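The gripper that needs a screwdriver by Monday

The sales talk for hand-held grippers always skips the maintenance. You pick one up, the talk goes, squeeze, fold a cloth, and somewhere down the line a machine learns to fold cloths too. At the Trutum workshop in Brenunville they have been squeezing for most of a year, and what I wanted to know was who does the tightening.

Nasrin Mazandarani does, mostly. Her bench is the one with the screwdrivers laid out by size, and she keeps a paper log for every pair of grippers, because the software version, bought in from Tundari, recorded that a tool had been serviced without asking what had been done to it. The paper asks. Which pivot was slack, how far, who noticed.

A pair is supposed to go 50 hours between checks. That figure came with the tools and Mazandarani does not believe it. Her own log puts the first loose pivot at about 19 hours when the work is cloth, which surprised me, as cloth weighs next to nothing. Her explanation is that people pinch harder when a thing is soft. They can't feel whether they have it, so they squeeze until they are sure, and then squeeze again.

The fingers are plain enough: black, jointed, fixed to a white base, with the screws out where a driver can reach them. I count that in the design's favour. I have seen dearer equipment that had to be half dismantled before you could get at the one part that ever came loose.

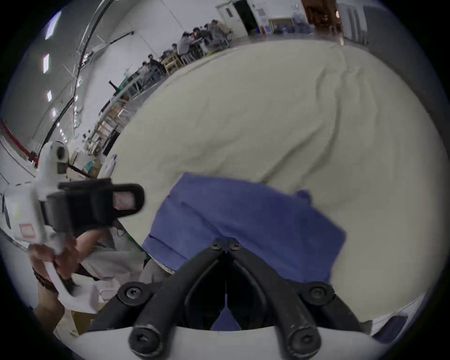

Vlček, asked whether any of this fuss shows up in the results, said that it did, and that a finger with play in it closes a shade late, so the recording says one thing and the cloth did another. He would sooner throw away a morning's folding than keep it. Mazandarani would sooner have checked the pivots at eight.

They have not settled this, and I am not convinced either of them has the numbers to. One workshop's log is thin evidence. A replacement set of fingers costs 599, and that sum does tend to sharpen opinions about wear.

The new routine is a check after every 12 hours of use: hinge first, then the two pivots, then the larger screws at the base. It takes longer than the supplier's leaflet allows. Whether it helps, she says, she will tell me when the log is full.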